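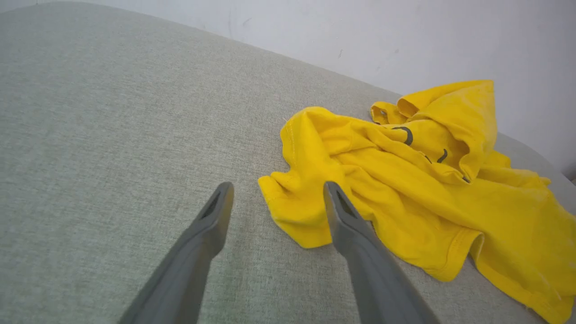

About Us

Hi, and welcome to Viris! I'm the person behind the tile samples, the paint cards and most of the emails you'll get from us. I started this studio in a spare bedroom with 2 clients and one very wobbly drafting table, and the table is still with me (the bedroom went back to being a bedroom).

We design kitchens, laundry rooms and entryways for regular houses. Small ones, mostly. My first paid job was a galley kitchen in a house of 992 square feet, and I loved every minute of fighting for those extra inches of counter! I still get more excited about a good pantry door than I probably should.

How We Work

You get one visit at your place, then a drawing set and a shopping list you can take to any contractor you like. Most kitchens take us 6 weeks from that first visit to final drawings. If you only want help picking colors, ask for the Uvolero session. It's a single afternoon and you keep the sample boards.

Who We Buy From

Our cabinet fronts come from Zorska, a family shop I've used since the beginning, and the handmade backsplash tile is from Khunthong. Their green glaze comes out a little different in every batch, so order extra.

The Showroom

We moved into a bigger space last July, 1000 square feet with north windows and parking out back. Come by any time after 10 a.m., bring your floor plan (a napkin sketch is fine) and plan on coffee.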